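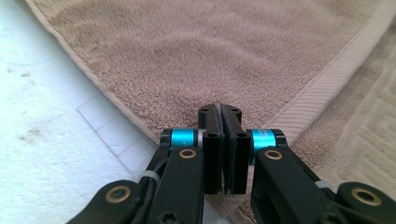
Hand-held gripper, closed, at the corner of a brown towel.

Call for participants: hand-held gripper handling rules, working group and trial sessions
Skolevik / Lusstead site

Short version: we are writing a practice guide for people who collect manipulation data with hand-held grippers. Cloth first. We need people to work through the draft, use it at a bench, tell us where it's wrong. Paid. Starts April. Read the whole thing before you write to us please, half the questions we get are answered further down.

What it is

Skolevik has had house rules for arm cells for years. Hand-held tools got left out. Everybody who picks one up does it their own way, and then the recordings from one site don't sit well with the recordings from another. Lusstead people start with the fingers open, Mirnuvthorpe people start closed. One bench wipes down between items, the next one doesn't. Small stuff, but it adds up when you try to train on all of it together.

So: a guide. Working title is the Nimri guide, after the project that pays for it. Current draft is 43 pages, too long, we know. Part of your job is to help cut it.

Who we want

Two kinds of people.

1) Bench participants. 13 places. You use the gripper, follow the draft rules as written, and mark down every point where you had to guess. No robotics background needed. We do want people who have done hands-on work of some kind. Laundry, tailoring, warehouse, kitchen, hospital linen, stage wardrobe, packing. If you fold or sort things for a living you are probably better at this than we are.

2) Reviewers. 2 places. You should have written or maintained a procedure that other people really had to follow. Safety procedures, lab protocols, maintenance manuals, any of that. Experience with collaborative robots or end effectors is good but not a must. You have to be OK with telling an engineer that his paragraph makes no sense.

You can't be both. Bench people should come to the text cold.

What the bench work looks like

A session is a half day. You get a gripper, a surface, a set of cloth items and the draft. Towels, mostly, to begin with. Terry is harder than it looks. The loops catch, the flat border behaves differently from the pile, and a hem corner is its own problem. Then napkins, pillow cases, shirts later on if we get that far.

You'll do things like:

- pick a corner up off a flat surface and put it down again
- find a corner that is under another layer
- fold in half, hem to hem
- flatten a ripple without dragging the whole piece
- stop half way, reset, start over the way the draft says

That last one takes up more time than people expect. Reset rules are the weakest part of the draft. Also the most argued about.

After each set you fill in a sheet. The sheet is one page. What was unclear, what you did instead, would you do it the same way again. Plain words. Drawings welcome. Spelling does not matter, look at ours.

We are aiming for 700 recorded attempts over the whole trial, all participants together. Not a quota per person. Slow and careful is fine.

Rules already settled (not up for debate in this round)

Please read these, you will be asked to sign them.

Check the gripper before you start. Pads seated on both fingers, fasteners tight, linkages move freely with nothing between them. If something is off, put it down, tag it, get another one. Don't fix it yourself.

Other hand stays out of the linkage. The arms close on each other as well as the fingers and they'll pinch.

No rings, loose bracelets, long sleeves. Hair tied back.

Nobody else reaches into the work area while you are recording. If someone does, stop and mark the attempt as interrupted. Do not delete it. Interrupted attempts are kept and labeled, same as failed ones.

Failed attempts are kept. This is a big one. We don't want a clean looking set where everything works first time.

No faces, no screens, no mail, no name badges in view of the recording. Check before you press start, not after. If a person walks through, flag it and we'll deal with it the same day.

Breaks. Take them. The draft has a maximum stretch for continous gripping and it applies to everyone including staff.

Rules that are open (this is what we need you for)

- Start position. Open or closed, how far above the cloth, centered on the corner or off to one side.
- When an attempt begins and ends. At first touch? At release? We have three versions of this in the draft and they disagree.
- How marked or stained a surface can get before you have to clean or swap it. One side says keep the wear in, real tables have wear. Other side says it gives the location away. No decision yet.
- Guide lines on the surface, allowed or not.
- How to name things. What one site calls an edge another calls a hem or a border. The word list needs a total rewrite.
- Left handed use. Draft says nothing at all about it. Left handed applicants please say so, we want several.
- Pad wear. When is a pad worn out, who decides, where is it written down.

If you have strong feelings on any of these put them in your application. Strong feelings with a reason get read first.

Time and place

Bench sessions at Lusstead, main building, ground floor. Some at Mirnuvthorpe if we have enough people over there. Tell us which one you can get to. Sessions run mornings, doors at 8:30, work from 9:00. First group meets on a Monday, you'll get the exact date with your confirmation.

Reviewers mostly work from home. One call per week, plus one day on site with the bench group so you have seen what the text is describing. No reviewing from the desk only. We tried that on the arm cell rules and had to redo the chapter.

Pay

Bench: paid per session, same rate for everyone, short sessions paid in full if we are the ones who end it early. Travel covered on top, keep your tickets.
Reviewers: flat fee, half at start, half when the revised text goes in.
Rates are in the info sheet, ask for it and we'll send it. You do not have to apply first.

Access

Benches are height adjustable. Seated work is fine, and we would like some sessions done seated since the draft assumes everyone stands. Step free from the parking lot. The gripper needs one working hand with reasonable squeeze strength. If you're not sure come and try it, no strings.

Textile or dust allergy: tell us. Fabrics are washed in unscented detergent before the first session, but lint is lint.

What happens to your recordings

They stay inside the Nimri project. Hands, tool and cloth only, no audio. Your name is not stored with the recordings, you get a number. You can pull out at any point up to the close of the trial and have yours removed, no reason needed. After the close they are merged and we can't pick them apart any more. This is spelled out in the consent form, read it before you sign, take it home if you want.

The guide itself will be open for anyone to use. Participants are thanked by name if they agree to it, otherwise not.

How to apply

Email the Nimri desk at Skolevik. Subject line BENCH or REVIEW, nothing clever, we sort by it. In the mail:

- which site
- which mornings you can not do
- what kind of hands-on work you've done, few lines, no resume for bench places
- right or left handed
- reviewers: one procedure you wrote or looked after, and one thing in it you would change now

No cover letter. No photo. No references at this stage.

We answer everybody, may take a week or so. If bench places are full you go on the waiting list, people do drop out so it's worth being on it. Under 18 not possible, sorry, insurance.

Staff from the three arm cell teams: you can't take a bench place, you know too much already. Comments on the draft through the usual channel. Please use the comment form and not the margins, the margins are full.

Chapters 1 to 4 of the draft available on request for reviewer applicants. Bench applicants please don't ask for it, you'll see it on the day.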